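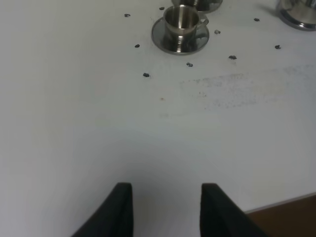
When do the new kitchen and meeting room booking arrangements take effect?

Bookings made after the July meeting of the centre's management group fall under the new arrangements. Any booking confirmed before that meeting will be honoured on its original terms until it ends.

Home News Room Hire Programs Contact

July 2024
By Rūta Rimkutė, Centre Coordinator
3 minute read

Jonora Neighbourhood Centre has completed its review of room hire, the first since the Ludel Street extension opened. The review received 98 written responses from hirers, neighbours and program leaders, and the Centre thanks all those who contributed.

The principal change concerns the length of sessions. Rooms have until now been let by the half day, an arrangement that left the Volten Room locked and idle for much of the afternoon while smaller groups were turned away. All rooms will now be available by the hour, with a minimum hire of two hours on weekends. Set-up and pack-up time must be included in the booking.

Regular hirers may reserve up to six months in advance. Casual hirers may reserve up to three. Where two regular groups seek the same session, preference will be given to the group that held it in the previous year, and the other will be offered the nearest available time in writing.

The community rate has been retained. It applies to incorporated associations, unfunded support groups and playgroups whose members live mainly within the municipality. Groups currently receiving the rate are not required to reapply, but should confirm their contact details with the office. Commercial hirers will pay the standard rate and must provide a current certificate of public liability insurance.

Use of the kitchen is now included with the Volten Room and may be added to any other room for a small charge. Hirers are asked to wash and put away all crockery and to take their rubbish with them. The dishwasher cycle should be started no later than the end of the booked session. Food may not be left in the refrigerator overnight.

Several respondents raised the matter of noise in the rear car park after evening functions. Amplified music must cease at 10 pm, and the rear gate will be locked half an hour later. Hirers leaving after that time should use the front entrance.

The Centre has also set aside $2,000 for the replacement of stacking chairs. Chaimae Ouazzani, Facilities Officer, will arrange for the old chairs to be offered to local groups before any are disposed of. Expressions of interest may be left at the front desk.

The revised conditions of hire and the schedule of fees are available from the office. Enquiries about existing bookings should be directed to Bujar Kneževič. The arrangements will be considered again in December, and written comments are welcome at any time before then.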